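From: Paavo Ojala
To: carbone-dev
Date: 18th December
Subject: Re: [carbone-dev] new grasp planner as default in March?

Snežana Atanasov wrote:
> With the new sampler the bin task in Jolenholm goes from
> 62 failures to 10 over 212 episodes, same seeds, same
> gripper model. Planning time stays under 60 ms per query.
> I'd like to flip the default in the March release and drop
> the old planner from the tree. Objections?

Yes, one big one and a couple of small ones.

I reran your branch last night and I get your numbers, so I'm not disputing the arithmetic. What I doubt is that they say much about the planner. Your branch also carries the contact margin change from Standel, and as far as I can see the old planner never got run with it. Put the margin back where it was and rerun both. If the gap holds up I'll stop complaining about this part.

Second, the success check. It fires when the block's center is inside the bin volume, and it never looks at whether the gripper has let go. I found episodes in my logs that were scored as done with the fingers still closed. I don't know how many of your good ones are like that – do you?
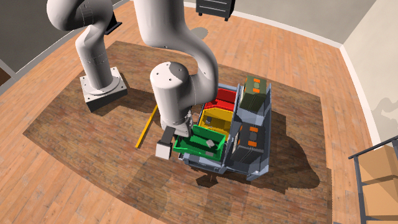
The collision side bothers me more than the sampling does. We plan against boxes, and the boxes come from a config file that was written before Brultari gave us the cart model. Look at the green bin at the near end: it's tilted outward, and the gripper is reaching down over it. As far as I can tell the planner still has that bin as an upright box, so its clearance on the near wall is a guess. The yellow rod lying on the platform isn't in the config either. Does your sampler know about any of this, or does it just happen to come in from a direction where it doesn't matter?

Smaller things. The 60 ms is with a warm cache, and the first query on my machine is much slower. And please don't delete the old planner in the same release that changes the default. People have scripts that call it by name, me included.

I'd be fine with it behind a flag in March. Default after that, once someone other than the two of us has run it.

Paavo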